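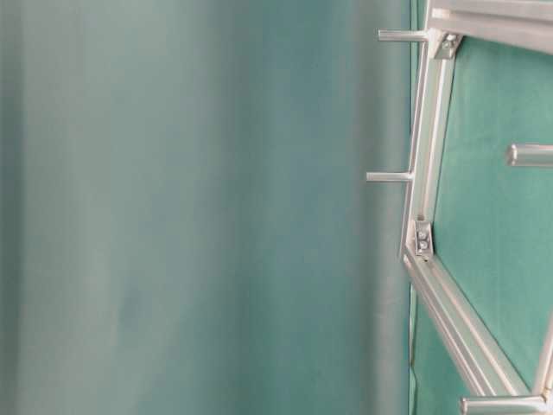 Do plastic gears need grease?
Mostly they don't, and the wrong grease can make the plastic brittle. If a gear squeals, try a dab of silicone first.

From: Bergþóra Østergaard
To: Rumaston gear list
Re: Re: blue gears on an extrusion frame

Zaid Srour wrote:
> Has anyone hung a plastic gear on a plain metal peg?
> Mine wobbles and I'm ready to throw it in the lake.

Hi Zaid, don't throw it yet!

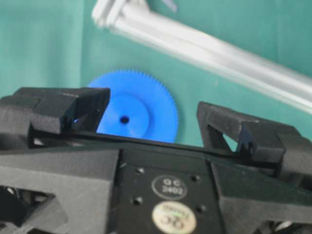
I went through this with my Zoëga clock in December (still not finished, don't ask). Check the hole in the hub before you blame the teeth. Mine had a tiny burr inside, and I'd spent a whole evening filing the wrong thing.

Valdemar put his notes up on the Nadwood page, and I'm pasting the bit you want:
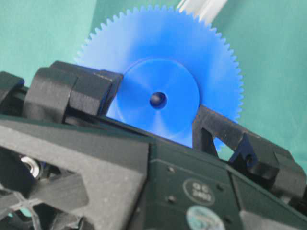
4 min read
Fine teeth chip if you pinch the rim, so hold a big gear near the hub. Line up the hole with the peg, push straight, and stop if it binds.
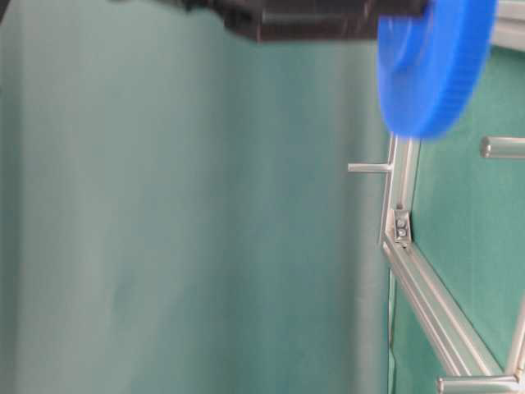 I'd add one thing: snug up the corner brackets before you start. I've redone mine 17 times, and a loose bar feels just like a bad gear. What size is your peg, by the way? I've got a few spares in a jar.

Bergþóra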